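Stulten Letter
From the back bedroom: A short history of not choosing a white

In April we decided to paint the back bedroom white. I mention the month because it is the last point at which I could have told you what white was.

The room had been green when we bought the place. The previous owners had been fond of it, fond enough to do the radiator and the inside of the closet, and for six years we said we would get to it. Then my mother-in-law said she would be staying a while in the summer, and looked at the green, and said it was a very strong color. The whole thing was settled in the time it takes to drink a cup of tea. White. Plain white. How hard could it be.

The nearest paint store to Stulten Road is Toprak, on the corner past the dry cleaner, and it is run by Şengül Taşdemir, who has had the shop since before there was a dry cleaner. I asked her for some white paint. She looked at me the way a vet looks at a person who has come in and asked for some dog.

"Which way does the window face?" she said.

I didn't know. I have slept in that house for six years and I stood there pointing at various walls of her shop trying to work out where the sun was. We agreed in the end on north, possibly a little east. She sighed and brought out the Drendberg fan deck, which holds 1026 colors and weighs about as much as a decent ham, and opened it to the back, where the whites live. They go on for a long time. I had come in on my lunch break.

The first thing to know about white paint is that very little of it is willing to be called white. In the deck I was given there was a Linen, an Old Linen, and a Pressed Linen. There was one named after a type of goat. There was a Parchment, a Vellum, and a Foolscap, so somebody in the naming department had clearly worked in an office. There was one called Quiet. I held Quiet and Old Linen next to each other under the shop lights and would have sworn in court that they were the same card.

"Quiet is pinker," said Şengül.

I looked for the pink. I want to say I found it, but I think I was being polite. 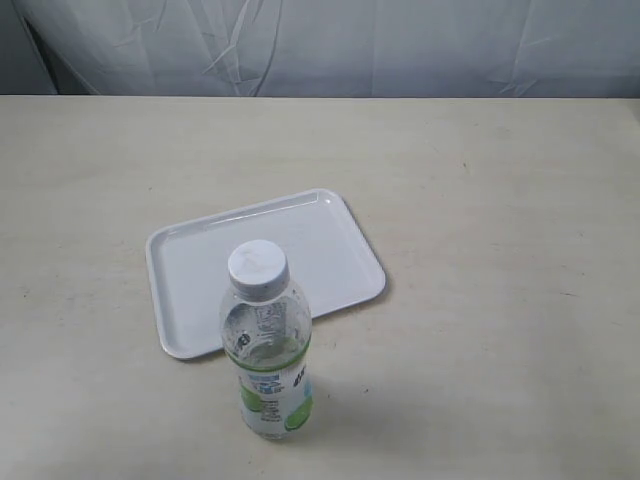
The second thing to know is that you must take the cards home, and that once you do they change. I brought home a fistful and taped them to the green wall, where every one of them looked like a bandage. My husband said the one on the left was nice. I said which left. He said the nice one. We stood there for a while in the kind of silence that I understand leads some couples to wallpaper.

By the evening, the nice one had turned yellow. I don't mean it had turned out to be a warm white, or that it had a hint of anything. It was the color of a smoker's piano. In the morning it was gray. At lunch, for perhaps twenty minutes, it was exactly what we wanted, and I did consider whether my mother-in-law could be asked to use the room only at lunch.

So then I did what people do, and I read about it. I can't recommend this. There is a great deal written about white paint by people who have strong feelings and large windows. I learned the word "undertone." I learned that a white can be clean, or dirty, or chalky, or "muddy in a good way." I learned that there is a number on the back of the chip that tells you how much light bounces off the stuff, and that you should always check the number, and that you should never go by the number. Both of those were in the same article. I learned that the ceiling should be the same white as the walls, that it should be a lighter white, that it should be the same white thinned down, and that only an amateur would thin it down.

I also learned that the trim is a separate question. I had not known there was going to be a trim question. I closed the laptop.

Aslı Özkan, at the end of our block, painted her whole downstairs last year, so I went to look at hers. It is lovely. It looks like the inside of an egg. I asked her what it was and she said she had no idea, it was what was left in her brother's garage, and there had been three cans of it with the labels gone. She'd mixed them all in a bucket. Now she lives in fear of a scuff, as the color can't be got again by any means known to science. She moves her chairs by lifting them.

I went home and looked in our own garage. We had half a can of the green. 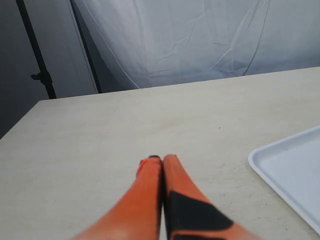 Stulten Letter, No. 423, page 5

Back at Toprak, I explained that I would like to be told what to buy. Şengül doesn't work that way. She believes that if she tells you, and you hate it, you'll come in every week for the rest of your life and look at her. (She has one of these. He comes in for sandpaper.) What she will do is sell you testers, which are little pots with a little brush in the lid, and she will tell you how to use them, which I had been about to do wrong.

You do not, apparently, paint your tester onto the wall. I had pictured a row of smart squares, as in the magazines. But a square of white on a green wall is going to look like a square of white on a green wall, and the green will be leaning on it the entire time. What you do is paint a big sheet of card, two coats, right to the edges, and let it dry overnight. Then you carry it around the room like a man delivering a mirror. Hold it by the window, and then in the worst corner. Lay it flat next to the bedspread. Look at it with the lamp on, because that is how a bedroom is mostly looked at, and look at it last thing before you go up, when you are tired and have no opinions left to show off.

We did this with four testers, two from Drendberg and two from Erus, who are cheaper and whose names are just letters and numbers. I can't tell you what a relief it was to hold up a card called E-11. It asked nothing of me. It wasn't trying to remind me of a beach. I wrote the name on the back of each card in pencil, and my husband then helpfully stacked them face up in the hall, so that for one whole evening we were comparing E-11 with itself.

My mother-in-law, consulted by phone, said that in her day there was white and there was cream and you bought whichever was in. I passed this on to Şengül, who said it was true, and that in those days people were also happier about carpets. 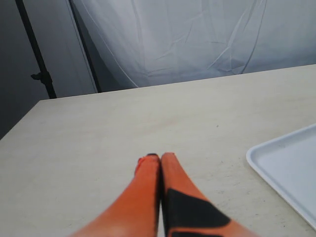

Cream, it has to be said, is where most of us end up whether we mean to or not. I fought it for a week. To me cream was rental apartments, and the hallway at the dentist, and a certain kind of telephone. But the trouble with a truly white white in a north room is that it goes blue on you, and then you're sleeping in a refrigerator. What turned me around was noticing how much depends on the company a color keeps. Lay something properly orange on a pale cream tabletop, like the one in the photo, and you don't think of the dentist at all. Our curtains are a rusty sort of orange, inherited and non-negotiable, and when I held E-11 up beside them it stopped looking gray for the first time since it came into the house. The Drendberg one named after the goat went slightly green. I felt bad for the goat.

So we bought E-11, two cans, and a smaller one of the same in a satin for the trim, and I'll hear no more about the trim.

A few practical notes, seeing that the editor gave me 500 words for this and I passed that mark somewhere near the egg.

Strong greens come back. We needed a coat of primer and then a bit more primer, and the inside of the closet needed a third go, and if you open it with the light behind you there is still a suspicion of pond.

Have the store shake all your cans on the same day and then pour them together in one big bucket. Aslı was right about the bucket, if about nothing else.

Write the name of the color on something that isn't the can. I've written ours on the back of the light switch plate, which felt very professional until I realized I'd have to remember it was there. It's there. If you buy our house, it's there.

Take the old rollers out of the sink before guests come.

As for how it looks, I stood in the doorway when the last coat was dry and the tape was off, and I waited to feel something. It's a white room. You'd walk in and say, oh, they painted it white. My mother-in-law came up with her suitcase, put it down on the bed, and looked slowly around at all four walls and the ceiling and the trim.

"It's a bit yellow," she said.

It was evening. I told her to wait for lunch.

Toprak still has testers of most of the whites behind the counter; ask, as they're not out on the shelf. Know which way your window faces before you go in. And if anybody on the north side of the road would like half a can of a very strong green, it's on my porch, and you needn't knock.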